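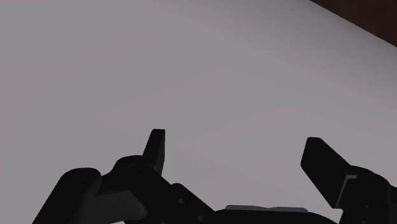

Library Practice > Collections and Storage > Chapter 7

27 February 2019
Rebecca Longo

Chapter 7. Moving Print Stock to Closed Storage

7.1 Scope of the chapter

Closed storage means any shelving to which readers have no direct access. The store may be a basement under the reading room or a leased building in another suburb. Material held there is requested through the catalogue, retrieved by staff and delivered to a service point, or scanned in part and sent as a file. The term relegation is used for the decision to move an item from open shelves to the store. The term transfer is used for the physical and bibliographic work that follows that decision. The two are often run together in library reports, and a good deal of confusion about cost comes from this.

This chapter deals with relegation criteria, the preparation of records and the order of work during a transfer. Withdrawal and disposal are treated in Chapter 8. Environmental control is treated in Chapter 9, except where a storage condition affects the choice of what to send.

Students should be familiar with classification sequences, item-level barcoding and the difference between a bibliographic record and an item record. Those who are not should reread Chapter 3 first.

7.2 Terms used

Linear metre: one metre of shelf, measured along the front edge, whether or not it is full.

Working capacity: the proportion of shelf length that can be occupied before reshelving becomes slow. Open stacks are normally planned with room at the end of every shelf. Stores arranged by size can be filled much more tightly, as nothing will be inserted between two volumes already shelved.

Fixed location: a system in which each item has one permanent address in the store, made up of bay, shelf and sometimes tray. The address has no relation to subject.

Relative location: a system in which items stand in classified order and move along as the sequence grows.

Recall: a request that brings an item back from the store for use. A recalled item may be returned to the store or restored to the open shelves. The rule for choosing between these must be written down before the first transfer.

7.3 Relegation criteria

No single criterion is adequate. Circulation history is the one most often used, and it has three known weaknesses. It does not record use inside the building unless staff scan items left on tables. It is lost or truncated when a library changes systems. It also treats a volume of a multi-volume set as an independent object, so that a set may be split between two buildings on the basis of which volume was last borrowed.

A workable policy combines circulation with the following.

Publication date. This is a coarse filter and must be set separately for each discipline. A cut-off of 2000 may be sensible for computing manuals and quite wrong for local history.

Duplication. Where several copies are held, one stays on the open shelves if it is borrowed at all. The remaining copies are candidates for withdrawal before they are candidates for storage. Paying to store a duplicate is hard to defend.

Electronic equivalence. A journal run held in a stable archive can usually be relegated. The term stable should be read strictly. Access by annual subscription is not equivalent to ownership, and image quality should be checked for any title in which plates or maps carry the argument.

Format. Oversize volumes, loose-leaf services and items with accompanying discs need separate treatment. In a store arranged by height, an oversize volume takes a disproportionate amount of space and should be boxed or laid flat.

Reader advice. Teaching staff and regular readers should see the candidate list in a form they can sort and mark. A printed list in call number order is still the most widely returned. The period for comment must have a closing date, and items that draw no comment are taken as agreed.

7.4 The pilot sample

Before a policy is applied to a whole collection it should be tested on a small part of it. The case used through the rest of this chapter is the Sandhu Library, a mid-sized academic collection which leased space in a former records store at Drastton. The library drew a sample of 632 volumes from its social science stacks and ran the draft criteria over them on paper before anything was moved.

The sample exposed two faults. Items with no circulation data had been read by the report as items with no circulation, which placed several recent purchases on the candidate list. The second fault concerned series. The catalogue treated some numbered series as serials and others as separate monographs, and the report relegated the first kind whole and the second kind piecemeal. Both faults were corrected in the report. Neither could have been found by inspecting totals, and the reader is advised to examine a sample item by item, at the shelf, with the list in hand.

Rizal Govindasamy, then in charge of collection records at the Sandhu Library, set the rule that no list would be released until every line in the sample had been accounted for. The rule delayed the start of the project to August and was kept in all later stages.

7.5 Preparing the records

Every item must have a barcode, a matching item record and a legible call number label before it leaves the open shelves. Work on defective records at the store is slower, as the tools and the people who understand the catalogue are usually at the main site.

The sequence is as follows.

1. Produce the candidate list from the catalogue in call number order.
2. Check the list against the shelf. Items on the shelf but absent from the list are set aside for cataloguing. Items on the list but absent from the shelf are marked as missing and searched for twice.
3. Change the item status to a temporary value such as "in transfer". Requests placed during this period must produce a sensible message for the reader.
4. Pull, dust and inspect. Damaged items are tied with flat cotton tape or boxed. Rubber bands and adhesive tape are never used.
5. Sort by height class.
6. Assign the storage address by scanning the item barcode and then the shelf barcode.
7. Load the change of location to the catalogue and remove the temporary status.

The Sandhu Library used the Primon system for its catalogue and item records. Location changes were loaded in batches of 100. Batches of this size could be reversed without difficulty if a shelf barcode had been scanned in error. Larger batches save little time at the loading stage and make the tracing of errors much harder.

7.6 Shelving and height classes

Fixed location with height classes gives the greatest density. Each class is assigned a shelf pitch, meaning the vertical distance between one shelf and the next, and only volumes within the class are placed there. Adding classes reduces wasted height above the books but increases sorting time and the number of part-filled shelves. Most libraries settle on a small number and accept some loss.

The Drastton store was fitted with Kanosix mobile shelving on floor rails. Mobile shelving concentrates weight, and a written statement of floor loading must be obtained from a structural engineer before an order is placed. The calculation assumes full shelves of coated paper, the heaviest case. Libraries that have planned on an average weight have had to leave upper shelves vacant after installation.

Aisle access is the second constraint. Only one aisle in each block can be open at a time. Where high-demand and low-demand material share a block, retrieval staff will wait for one another. Expected demand should therefore be spread across blocks. As a check, no block should receive more than 10 per cent of the material with a loan in the most recent year.

7.7 Retrieval and the recall rule

The standard of service should be published in terms of delivery time at the service point. Readers have little interest in when the van leaves. The recall rule adopted in the case library was plain: an item requested twice in a year returned to the open shelves, and any other item went back to the same storage address. Keeping the address reserved costs a small amount of density and removes a whole class of shelving error.

7.8 Questions of cost

Costs fall under one-off and continuing heads. One-off costs include list checking, record repair, cleaning, labelling, transport and shelving. Continuing costs include rent, power, retrieval labour and courier runs. Record repair is the figure most often left out of a proposal, and in older collections it may exceed the cost of transport.

The next section sets out a worksheet for estimating each head, beginning with staff time at the shelf.

Comments

M. Arden
In 7.5 step 2, do you mean two searches on the same day? We leave a gap of a few weeks so that anything misshelved or sitting on a trolley has a chance to turn up.

R. Longo
A gap is better. I will add it to the next revision.

stackhand
The height class section could use a diagram. My students confuse shelf pitch with shelf depth every year.

T. Okely
We used a similar recall rule but had to exempt one honours subject, as the same set of volumes came back every second semester and went out again. Worth a line in 7.7.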